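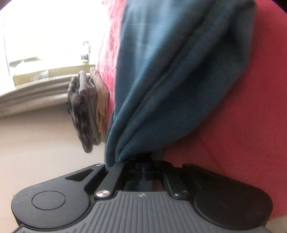 Progress report on the hand-held gripper, March

The work on the hand-held gripper has now reached the stage at which it may be described in some detail. Readers of this blog will recall that the project began at the shared workshop on the Gasmont site and was moved to my own home when the large bench there was given over to another group of members. The present post records what has been built, what has been altered since the last report, and what remains to be done. It has been written chiefly for the other members of the workshop, several of whom have asked for the details in one place.

Purpose of the tool

The tool is intended for gathering demonstrations of cloth handling. The operator holds it in one hand and carries out an ordinary household task, such as lifting a garment from a pile or turning back a blanket. The camera on the tool records the view over the jaws, and the recordings are later used to train the arm that Dayana Villca is assembling at the workshop. The arm will carry jaws of the same pattern, so that what is seen during the demonstration and what is seen by the arm should agree as closely as possible.

Clothing was selected as the first subject because it is difficult. A rigid object such as a cup keeps its shape when it is gripped. A knitted garment held at its lower end spreads and folds according to its weight, its weave and the manner in which it was taken up, and no two attempts give the same outline. The blue garment has become the standard test piece for this reason. Its fine ribbing shows clearly in the recordings, and the folds running down to the jaws make it possible to judge where the cloth is being held even when the tips themselves are hidden.

The jaws

Each jaw is carried by an outer arm and an inner link, with a metal pivot at the lower end of the link. The first set of links was cut by hand and did not match. The left jaw closed slightly before the right, and thin cloth was pushed to one side before it could be taken. Joaquim Moreira redrew both links as mirror copies of a single part, and the second set was made from his drawing. The two sides now meet at the centre line. I am grateful to him for the care taken over this, and for the loan of his reamer, which will be returned.

The outer arms were given triangular openings in order to reduce weight at the far end of the tool. One member suggested that the openings might weaken the arms. The loads involved in handling clothing are small, and no cracking has been found to date. The question will be looked at again if the tool is ever used for heavier articles.

The tips have given the most trouble. Smooth tips allowed knitted cloth to slip under a gentle pull. A coarse pattern held well but caught in looped yarn and, on one occasion, drew a thread from a scarf belonging to my sister, to whom an apology has been made. The tips now fitted have a soft rubber face bought from Flalard, cut to shape with a scalpel and fixed with contact adhesive. They hold both thin and thick cloth. The adhesive requires a full night to cure, and members who intend to copy the design are asked not to shorten this period.

The body

The ribbed cover plate at the front of the body was printed at the workshop. The first version was printed flat and warped at both corners, and the second was printed on its edge with a wide brim and has kept its shape. The finish on the housings is matt. A glossy finish had been tried on an earlier body, and strong daylight produced bright spots which wandered across the recording whenever the tool was turned.

The mechanism between the links was stripped and cleaned before the current series of trials. Lint collects there more quickly than had been expected. Plush is by far the worst offender, and a session with the red plush leaves fibres along the rails that must be lifted out with tweezers. Oil should not be applied to the rails, as it binds the lint into a paste. A dry lubricant, Paju, has been used instead with fair results.

Light

Trials are conducted beside a window in the morning. This arrangement has its faults. The glass is often so bright that everything near it is bleached, while the far side of the cloth goes very dark. Dayana has proposed that a blind be fitted and a lamp used in its place, and I have some sympathy with the proposal – the exposure would certainly be more even. Against this, the finished arm will be expected to work in rooms that have windows, and recordings made only under a steady lamp would teach it little about them. It has been agreed that both kinds will be collected and that the light will be noted for each session.

Recordings to date

The collection stands at 1,789 attempts, of which 345 have been set aside as unsuitable. Most of those were rejected for an ordinary cause: the operator's sleeve covered the lens, the battery failed part of the way through, or the file was saved without its timings. The fault in the timings has been traced to a loose connector and corrected. Each session is limited to five garments, after which the wrist begins to tire and the movements become careless. I had supposed that this limit was overcautious until I ignored it.

The sorting of files is done with Tivell, a small program that Joaquim wrote for his own photographs and has since adapted. It places each attempt in a folder by garment and by type of grasp. It does not yet cope with two attempts started within the same minute, and these must be renamed by hand.

Work remaining

A second tool is to be built for the left hand, so that folding may be recorded as well as lifting. The parts have been printed and the pins are on order. The body will be slightly shorter, as the present one is awkward for members with small hands. The strap also needs attention – it rubs at the base of the thumb during long sessions, and a wider one will be tried.

The first trial on the arm is planned once a further 1,000 attempts have been collected. Members who wish to take part in the recording are welcome to write to me, stating which mornings they have free and whether they are able to bring knitted garments of their own. Woollens in dark colours are especially wanted. Garments with beads or sequins should be left at home.

The drawings for the links and the cover plate are on the shared drive, in the folder marked "gripper, current". The folder marked "gripper, final" contains the old links and should not be used.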